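Who helps in the kitchen at Skindthorpe?

Reading time: 3 minutes

Have you ever wondered who makes lunch for a really big building? At the Jumedent works in Skindthorpe there is a canteen, and on a busy February day it can serve 2570 lunches, counting all the soups and puddings. That is a great deal of washing, chopping and stirring, and it all has to be ready by noon!

For a long time every bit of it was done by hand. The cooks came in while it was still dark, put on their aprons and started on the vegetables. Peeling a carrot is quite nice, as jobs go. Peeling the four hundredth carrot is not nice at all, and your wrists begin to ache, and you start thinking about your own breakfast.

So now the kitchen is getting some help from robots. A robot is a machine that can be taught to do a job and then do it again and again. When a machine takes over a job like that, grown-ups call it automation (say it like this: aw-tuh-MAY-shun).

The robot the cooks are waiting for is called Esis. It has two arms, with a hand on the end of each, and it is learning to pick up food and put it where it needs to go. You might think that sounds easy, and for you it is. You have been practising since you were a baby, when you dropped your spoon on the floor over and over again. But an egg has to be held gently, a melon is heavy, and a lemon is a funny bumpy shape that likes to roll away.

Esis does a lot of its practising inside a computer, in a make-believe kitchen a bit like the ones in video games. If it drops a make-believe bowl there is no mess to sweep up, and it can have another go straight away.
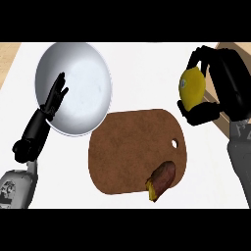

Words by Chaudhary, who writes our "People at Work" pages

The lemon in its right hand even has a little round sticker on it, just like one from the shop. There is a sweet potato in the make-believe kitchen too, and a chopping board, so there is plenty for a robot to learn about.

What about the cooks, then? There are 11 of them, and some were worried at first. Would there still be a job for them? That is a very fair thing to ask, and they asked it at a big meeting over tea and buns. The answer was that all 11 would stay, but their days would be different. There will be less fetching and carrying, and more time for tasting, planning menus and chatting to people in the queue. Two of them are learning how to look after Esis, and they have lessons for 15 weeks.

Not everybody is sure about it yet. One cook says she will miss the early mornings, when the radio is on and everyone peels together. Perhaps you could ask a grown-up you know which part of their job they would give to a robot, and which part they would like to keep.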